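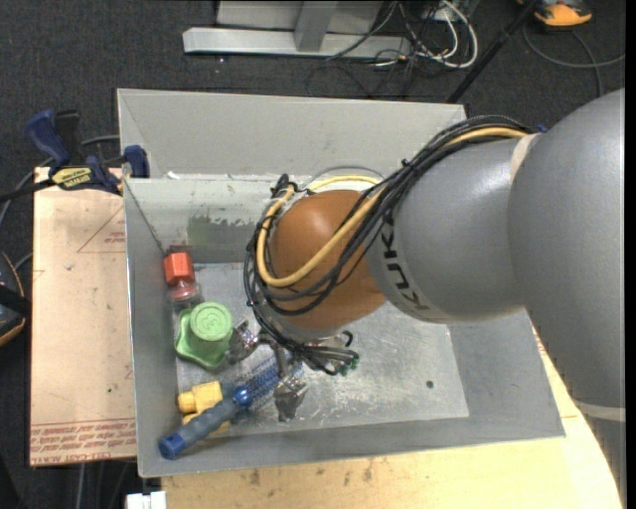 ¿Cada cuánto hay que revisar el mazo de cables de la muñeca? Nosotros lo hacemos cada 24 horas de trabajo, con el brazo parado y la célula bloqueada.

Abro hilo, que me lo habéis pedido varios en Burkomley y me hace mucha ilusión contarlo con calma.

Primero las bridas. Las paso una a una con los dedos, sin prisa, y la que baila se cambia. El cable grueso tiene que conservar su curva por delante de la articulación - si lo tensáis para que quede más bonito, lo acabará pagando el conector.

Luego los conectores de punta verde. Karlijn Vanhove me enseñó a moverlos apenas, con mucho cariño, mientras otra persona mira las señales en pantalla. ¡Qué paciencia tuvo conmigo!

Después la mordaza que sujeta la caja metálica. Un cuarto de vuelta de más y el borde cede; de menos, y la caja se va corriendo poco a poco.

En abril, tras más de 900 ciclos, tuvimos que repetir la calibración entera por eso mismo. Desde entonces lo apunto todo en el cuaderno, y mañana os cuento cómo lo llevo.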